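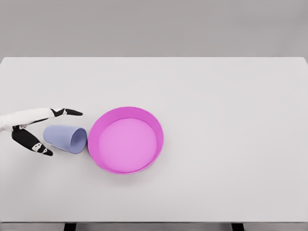 From: Brian Lema
To: Torville Home Potters list
Subject: Re: Handles coming away at the top
August 2022

Hi Panya and everybody,

Panya Thongdee wrote:
> I have lost four mugs in a row now, all the same way. The bottom of
> the handle holds fine and the top opens up in a thin line while
> the mug is drying. I score, I use slip, I press hard. It is the
> Haddad white clay, if that matters. Should I just give up and make
> bowls?
> Panya

Please don't give up and make bowls! (Well, make bowls too, bowls are lovely.) I went through a whole winter of this, and I still have a shelf of sad mugs in the garage that my wife would very much like me to part with.

My guess is that your handles are wetter than your mugs when they go on. The handle then has more shrinking left to do than the wall, and it pulls away at the top. You can press as hard as you like and it will still pull. What I do now is throw the mugs in the evening, put them under a loose plastic bag overnight, and pull the handles first thing in the morning. The handles sit out on a board while I have my coffee and see to the dog, and by the time I come back they will hold a curve without slumping. Then I attach them.

After that comes the slow part. I wrap the whole mug, with an extra strip of plastic over the handle, and leave it for 2 days before I even peek. My garage gets very dry this time of year and the handle always wants to race ahead of everything else. If yours is anything like mine, don't set them near the door.

As for the clay, I did use the Haddad white back in April, a 48 pound order split with my neighbor, and I found it fussier than the Palaritz I had before. It throws beautifully – I'll give it that – but it shrinks more than I was used to. I ended up making my slip from the dried trimmings of the same bag with a little splash of vinegar, and that helped a good deal. I know there are people on this list who think vinegar is nonsense, and you are welcome to write in and tell me so again.

One more thing, and then I'll let you get on with your day. Look at the top of the handle where it meets the wall. If it comes in thin there, leave it fatter next time and smooth a little coil of clay underneath the join.

Do let us know how the next batch goes, and if you are out my way you are welcome to come and pull a few handles with me. I have plenty of clay open.

Warmly,
Brian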